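My sister and I had been meaning to go to the open day at Windura for years, and on October 20, 2018 we finally drove the 17 miles out there, with a thermos of coffee and far too many snacks. They make blankets and comforters, and once a year they let people wander through the sewing floor and then upstairs, where several rooms are made up like real bedrooms.

Our guide was Gearóid Egan, a cheerful man who has worked on the finishing side for 17 years and who clearly loves a good hem. He took us past the cutting tables first (loud, and warmer than I'd dressed for) and then up to the bedrooms, where I could happily have stayed all afternoon. You're allowed to touch everything! My favorite was the pale blanket with the butterflies pressed right into it, the same color as the background, so you find the wings with your fingertips almost before you see them.
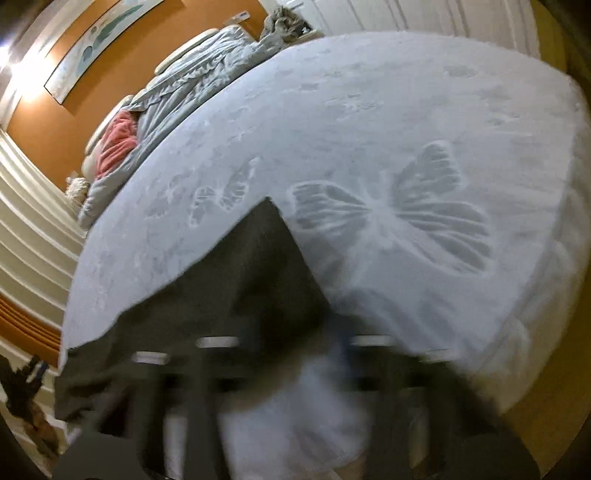

We had a long talk on the stairs about gray bedding, which my sister thinks is gloomy and I think is restful, especially with a bit of pink somewhere – a pillow is plenty. She did come around to the cream padded headboard, and she has been measuring her own wall ever since.

Parking is behind the building, and it fills up early. Admission was 2 dollars, and the shop downstairs takes cards. I bought a throw for the couch, she bought pillowcases, and we stopped in Fitzgerald for pie on the way home. They open the doors again in June, and we've already agreed to leave the house earlier next time.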